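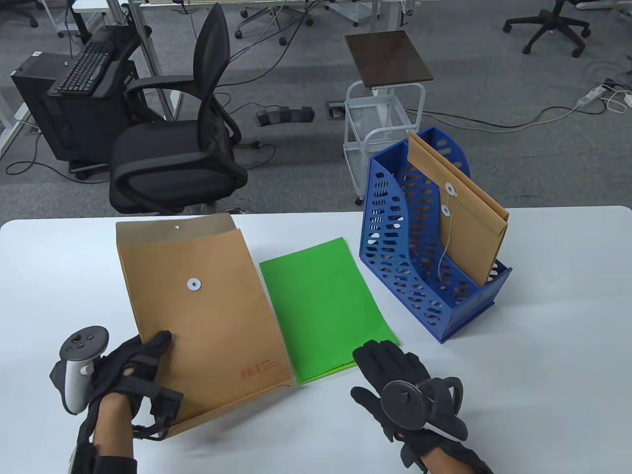
4. Cooking dried beans in the Vakwood pressure cooker

1. Rinse 246 g of beans and pick out any stones. The old Prillorach booklet says soaking is optional. We doubt it. Soak them overnight.

2. Drain, tip into the pot and add water to the 9 line. Don't trust the "bean" mark on the inside wall; it sits too high.

3. Lock the lid. A click is supposed to mean it's sealed. Tug the handle anyway.

4. Set the timer to 50 minutes for chickpeas. The preset button claims to know better and gives you mush.

5. Let the pressure drop by itself until the pin falls.

CAUTION: Never force the lid. Keep your face and hands away from the valve.

Note: Cooking kidney beans? Boil them hard for ten minutes first, whatever the recipe card promises.

Note: The "no foam" claim on the box is generous. A spoonful of oil helps a little. Wash the valve after every batch.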